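Handbuch Trisska Teach, Teil 4
Stand: 3. Dez. 2018

4.2 Eine Fahraufgabe durch Fernsteuerung vorführen

In diesem Abschnitt lernen Sie, wie Sie dem Roboter eine Aufgabe mit dem Handgerät zeigen. Die Vorführung mit der Hand, also das direkte Führen vom Arm, steht in 4.3. Beide Arten können in einem Projekt gemischt werden.

Vor dem Beginn

Das Handgerät muss mit der Station Correia verbunden sein. Die Anzeige leuchtet dann dauernd grün. Wenn sie blinkt, wiederholen Sie bitte zuerst den Abschnitt 3.6.

VORSICHT: Bei Vorführungen am echten Gerät darf keine Person im Fahrbereich stehen. Der Not-Halt muss mit der freien Hand erreichbar sein.

Aufnahme

1. Öffnen Sie das Menü "Vorführung" und wählen Sie "Neu".
2. Geben Sie einen Namen ein. Erlaubt sind Buchstaben, Zahlen und der Unterstrich -- Umlaute werden noch nicht akzeptiert.
3. Stellen Sie den Roboter auf die Startposition.
4. Drücken Sie die Taste REC und halten Sie sie, bis ein kurzer Ton kommt.
5. Fahren Sie die Aufgabe langsam und ohne lange Pausen. Eine Pause von mehr als 9 Sekunden beendet die Aufnahme.
6. Drücken Sie REC noch einmal. Die Vorführung wird gespeichert.

Hinweis: Eine Vorführung kann maximal 3000 Schritte enthalten. Längere Aufgaben teilen Sie bitte in mehrere Teile. Fehler 142 bedeutet, dass der Speicher voll ist. Fehler 595 bedeutet, dass die Verbindung während der Aufnahme verloren war; diese Vorführung muss gelöscht werden.

4.2.1 Üben in der Simulation

Wir empfehlen, jede neue Aufgabe zuerst im Simulator Skarau zu fahren. Die Tasten sind gleich wie am echten Gerät. Als Übungsraum laden Sie die Wohnung "Nedthorpe".
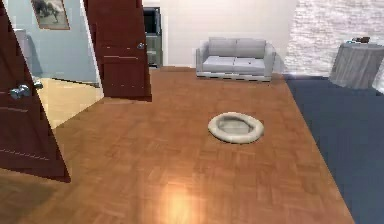
Eine gute Vorführung hat eine klare Linie und wenig Korrekturen. Wählen Sie vor der Aufnahme ein Ziel und bleiben Sie dabei, auch wenn unterwegs ein kürzerer Weg erscheint. Für die erste Übung ist das runde, cremefarbene Tierbett vor dem Sofa das Ziel. Fahren Sie über das Parkett darauf zu und halten Sie kurz vor dem dicken Rand an. Der dunkelblaue Teppich auf der rechten Seite soll in dieser Übung nicht befahren werden. Für die zweite Übung nehmen Sie eine der offenen Türen links als Ziel -- hier bitte mit halber Geschwindigkeit.

7. Spielen Sie die Aufnahme mit "Ansehen" ab.
8. Sind Sie nicht zufrieden, wählen Sie "Verwerfen" und beginnen Sie wieder bei Schritt 3.
9. Mit "Übernehmen" wird die Vorführung in den Lernsatz kopiert.

Hinweis: Vorführungen aus der Simulation sind in der Liste mit einem S markiert. Sie können nicht nachträglich umbenannt werden.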